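Robot arms coming to our packing room, what actually changes for the people?

Asked by teasel_and_twine in Work and Workplace, May 29, 2022

Hello all, I hope this is the right corner of the site for this. I work for a bag firm in Karnley. We finish, check and pack canvas bags, mostly totes, and I have been on the checking side for 13 years, so I know my way round a zip. There are 30 of us in the room on a full shift.

In April we were told that we would be trying robot arms from Nijs on the checking and handling part of the job. The trial is called Vokwood, after the building, and it has its own little area with white tables. Each bag has to be stood up, opened, looked into, zipped, and turned so the handles can be seen. It sounds simple when I write it down, but a bag is a floppy thing and no two of them sit the same way. 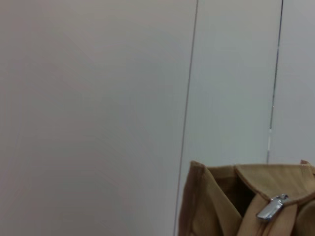
We have been told there will be no job losses during the trial, and I do believe the person who said it, but "during the trial" is doing a lot of work in that sentence. Three of us have been asked whether we would like to train as what they call cell minders. The pay is the same to begin with, with a review afterwards. I am tempted, partly for my wrists, which ache by teatime these days, and partly out of plain nosiness. On the other hand I like my bench and I like the people either side of it, and I worry about ending up stood on my own beside a machine all day with no one to natter to.

So has anyone been through this? What did the days turn into, and what should I be asking before I say yes?

oldmillroad

Hello teasel, and what a nice clear post. I went through something very like this, only with cushion covers, so still fabric and still zips. I said yes to the training and on the whole I am glad, but there are things I wish I had known, so put the kettle on.

The first thing is that the job gets slower before it gets quicker. For the first few weeks I seemed to do nothing but set a cover down, wait, pick it up, and set it down again a bit straighter. You will find that you know a great deal that has never been written down, such as how far a flap will spring back or which way a zip likes to be pulled, and people will start asking you to put it into words. It is tiring in a different way from bench work. I went home with good wrists and a fuzzy head.
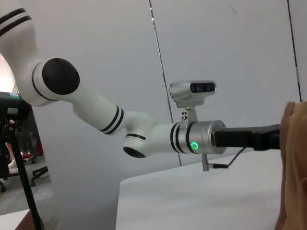

Ask about training, and ask for it in hours and not in promises. I was given a morning, then a folder, then a cheerful wave. What I needed was somebody sitting with me while things went wrong, and I only got that after I made a fuss. Get them to go through every light and button with you, even the ones that look obvious. If your arms have a small green ring glowing near the wrist, say, then find out what that colour means on your particular machine, what other colours it can go, and who you call for each. Do the same for the stop button, and have a practice at using it so you aren't shy of it later on.

Ask where your chair goes as well! It sounds daft. Our area was laid out round the machine, and it took ages to get a seat at a sensible height and a spot where I could still see my friends. If they are still moving tables about at Vokwood, now is the moment to speak up, while it costs them nothing.

On the loneliness, you are right to think about it. We sorted ours by swapping over at breaks, so the minding was shared out and everyone kept a hand in at the bench too. That helped with the grumbling, because before that there was a bit of "them and us" and I didn't enjoy being a "them".

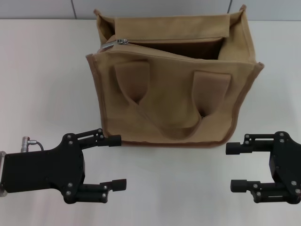

The pay review is the bit I would pin down hardest. Mine was going to be "looked at in due course", and in due course turned out to be a very long while. Ask for a date and for what they will be judging you on. If it is simply how many items go through, then you are being marked on the machine's good days and bad days, and you will want setting up and sorting out problems counted too. Get it in an email, even a short one.

Do come back and tell us what you decide. I'd love to know how they get on with the handles, as ours never had any.

bobbinlad473

We had Vitent kit, not Nijs, so can't help on the lights. Take the training. If the trial ends you've still got it on your CV. Also ask if you can go back to your bench if you hate it, we had 3 weeks to change our minds and one person did, no hard feelings.

pennyforthem

Are you in a union? If so, speak to your rep before you sign anything. I don't work in a factory myself, my place only got new tills, but they changed everyone's breaks to fit round them and we hadn't thought to ask about breaks at all. So ask about breaks.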